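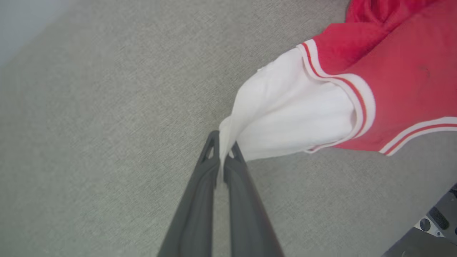 Branbridge Garment Care Label Corpus

Version 1.4, last revised in October

Summary

The corpus contains transcriptions of care labels sewn into second-hand clothing. Each record holds the wording of one label, the care symbols printed with it, the stated fibre content and a coarse garment category. The release has 1,738 records. It is distributed as two comma-separated files and a codebook.

Maintainers

Svetozár Koubek (transcription, codebook)
Siu-ming Shih (fibre vocabulary, release scripts)

Files

labels.csv – one row per label
fibres.csv – one row per fibre named on a label, keyed to labels.csv by label_id
codebook.txt – permitted values for every coded column

Both CSV files are UTF-8 with Unix line endings. Fields containing a comma are quoted. Empty fields mean the information was absent from the label. Text that was present but could not be read is entered as ILLEG.

Columns in labels.csv

label_id: integer, stable between versions
category: knit top, woven top, trousers, skirt or dress, outerwear, nightwear, other
colour_group: dominant colour of the garment from a list of twelve
label_text: full transcription, line breaks replaced by a vertical bar
lang: language codes in order of appearance, separated by semicolons
wash_max: highest wash temperature stated, in degrees Celsius
bleach, tumble, iron, dryclean: coded symbol values, see codebook
origin: country of manufacture as printed
batch: Z or S

Columns in fibres.csv

label_id: integer
part: body, lining, trim, filling or unspecified
fibre: normalised name
fibre_raw: name as printed
percent: integer, empty where no figure is given

Source

Labels came from two lots of clothing. Batch Z was read at the Zona sorting depot and accounts for 1,027 records. Batch S, the remainder, was read at the Skandstead reuse centre. Garments were taken in the order they came off the sorting table. Items with no label, or with a label trimmed to a stub, were passed over and no tally of them was kept, so the corpus cannot be used to estimate how often labels go missing.

Transcription

Labels were typed directly into a form. Original spelling was kept, including obvious errors such as "luke worm" and "do not rinkle". Capitals were kept. Brand names, sizes and style numbers were replaced with the tokens BRAND, SIZE and STYLE. Where a garment had several labels stitched together, they were treated as a single label and read from front to back.

A random draw of 300 records was typed a second time by the other maintainer. Disagreements were settled from the garment where it was still on hand and otherwise marked in the codebook appendix. Most concerned worn ironing symbols, where one dot and two dots are easily confused.

Fibre names

Names are mapped to the Fung list, a flat vocabulary of 110 terms drawn up for this project. Nylon and polyamide are merged under polyamide. Elastane, spandex and trade names for the same fibre are merged under elastane. Acrylic and modacrylic are kept apart. "Other fibres" is a term in its own right and should not be read as missing data.

Fleece is a fabric construction and does not appear in the list. Where a label says only "fleece", fibre is left empty and the word is retained in fibre_raw.

Known problems

– Percentages for a given part do not always total 100. They are recorded as printed.
– wash_max is empty for labels that say only "warm" or "cool". No conversion was attempted.
– colour_group was judged by eye under different lighting at the two sites. Navy, black and charcoal are unreliable in batch S.
– Nightwear is thinly represented and should be pooled with other categories for most purposes.
– Older labels using text without symbols have empty symbol columns even where the wording is unambiguous.

Changes

1.4 – part column added to fibres.csv; duplicate records removed
1.3 – lang changed from a single code to an ordered list
1.2 – modacrylic separated from acrylic
1.1 – line break marker changed from slash to vertical bar, as slashes occur in printed fibre blends

Licence

Free to use and redistribute with attribution. Cite as: Koubek and Shih, Branbridge Garment Care Label Corpus, version 1.4. Corrections should quote the label_id and the column concerned.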